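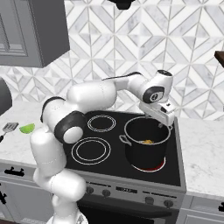
How to clean a black glass hob without buying anything silly

Most glass hob cleaners are sold on fear. I paid for a bottle of Girau last January and, as far as I could tell, it did what washing-up liquid does, only with a lemon smell. So this is the cheap way.

You need washing-up liquid, bicarbonate of soda, two soft cloths and a scraper with a flat metal blade. Mine is a Tiltik. Any will do.

1. Turn the hob off and let it go cold. Check the warning light is out.

2. Wipe off crumbs and grit with a damp cloth. Grit is what scratches the glass, whatever the adverts tell you about your pans.

3. Sprinkle bicarb on the burnt rings and lay a warm, wet cloth over them. Leave it for 8 minutes. Some sites say half an hour. I tried that and saw no difference.

4. Hold the scraper low and push gently. If it judders, stop and wet the patch again.

5. Wipe with a drop of washing-up liquid, rinse, then dry with the second cloth. Black glass shows every smear, so expect to do the drying twice.

Burnt sugar is harder — soak it again and be patient. Grey marks from pan bases may never shift completely, and I don't believe the before-and-after photos.

Soudabeh Farahani wrote in to recommend white vinegar for limescale. Fair enough, that one works.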